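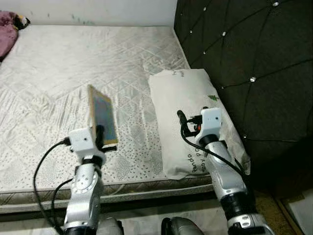
Bare mattress, white pillow, and a small plush toy up against the wall.

Search the minutes
Type a keyword

Minutes of the December meeting, Agbayani Street Tenants' Association
Taken by me, Nisreen Semaan, so blame me for the spelling

We got going at 7 in the community room, or close enough, once everybody had found a chair that didn't wobble. I read out the last minutes and got one correction: I'd written that the back gate was fixed, and the back gate is not fixed. Sorry! It has been changed in the binder and I initialed it.

Laundry room. This took up most of the evening, as I suspected it would. The Riltell machines on the left side have been eating cards again, and three people said they'd paid for a wash and gotten nothing but a blinking light. I called the Riltell service line on Friday and sat on hold for 37 minutes (I made soup) and then got a very nice man who said refunds have to be asked for one at a time, with the machine number. So please write down the machine number! It's on the little plate by the coin slot, not the big sticker. I'll leave a sheet on the corkboard and send everything in together at the end of the month.

We also talked about whether to drop Riltell and go with Virance, who sent over a quote. Their machines are newer and they'd take the old ones away, but the contract is long and a dry would go up by a quarter. Second floor mostly liked it, fourth floor mostly didn't. We voted to ask Virance for a shorter contract and look again next time. Motion carried, two against, and one person had gone out to move her car.

Heat. Still uneven. The front apartments are roasting and the back ones are wearing sweaters to bed. The management office says the boiler was looked at and is fine — which is what they said last winter too. I offered to put together a temperature log. If you'd like to be part of it, write down what your living room is at breakfast and at bedtime for one week and slip it under my door. Any thermometer is okay.
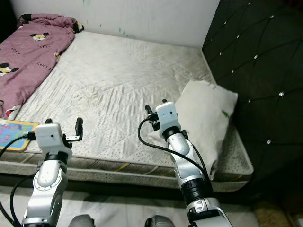
Last thing on heat: somebody asked if we can hold back part of the rent, and I said please don't do that on my say-so, I'm only the person with the notebook. The tenant clinic at the library does free appointments and I'll post their hours.

Money. We had $1,004 in the account at the start of the fall and spent $293 on the courtyard lights and the new lock for the bike cage. I think the lights look lovely and I said so for longer than I needed to. There was a question about why the lock cost so much, and the answer is that the first one we bought didn't fit and the store would only give credit. The credit slip is in the binder if anyone needs hinges or paint before spring.

Packages. Rurnance drivers keep leaving boxes in the entry when the buzzer isn't answered, and two went missing in the last month. We went back and forth on a locker. It's a lot of money and it would have to go where the strollers are parked, and the stroller families were not thrilled (fair enough). For now we're starting a list of people who are home during the day and willing to take in a neighbor's box. I've got five names so far and would love more, especially on the first floor.

Potluck. Yes, we're doing it again! Same room, same long table. Sign up for a dish on the corkboard so we don't end up with all that rice. Please label anything with nuts. I'm bringing the stuffed grape leaves, and my sister may come if she can get off work.

Other business. The recycling bins are for recycling. The upstairs hallway light has been reported twice and I'll report it a third time. Someone left a blue umbrella at the last meeting and it's hanging on the hook by the door.

We stopped a little before nine. Next meeting is same time, same room, and I'll put up a notice with the date as soon as the room is confirmed.

7 comments
Shared 37 times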